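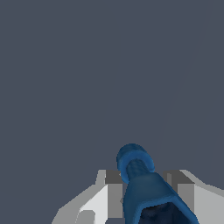 Garrafa azul entre os dedos, vista da câmera do punho (simulação)

torque_sul
Terça rodei 100 pegas com a garra Kotix e 100 com a Vunurel, mesmo braço e mesmo controlador. A Kotix perdeu 4. A Vunurel perdeu mais, quase sempre em objeto de lado inclinado.

mbraga_lab
Com dedo reto isso é esperado. Qual o atrito no modelo? Se deixou o padrão do Kpodo, não vale como comparação. 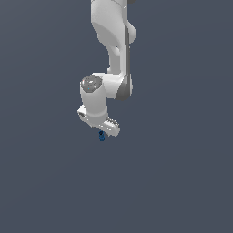 torque_sul
O atrito é igual nas duas. O que mudei foi a câmera: a externa pega o braço do cotovelo até a garra, mas o objeto azul fica minúsculo embaixo dela e não dá para medir inclinação. Para isso só uso a do punho.

pinca77
Discordo do mbraga, para escolher garra serve. A Plormont sai por 499 e nem entrou no teste.

mbraga_lab
Serve para descartar, não para comprar. Repete com outro atrito e posta o log.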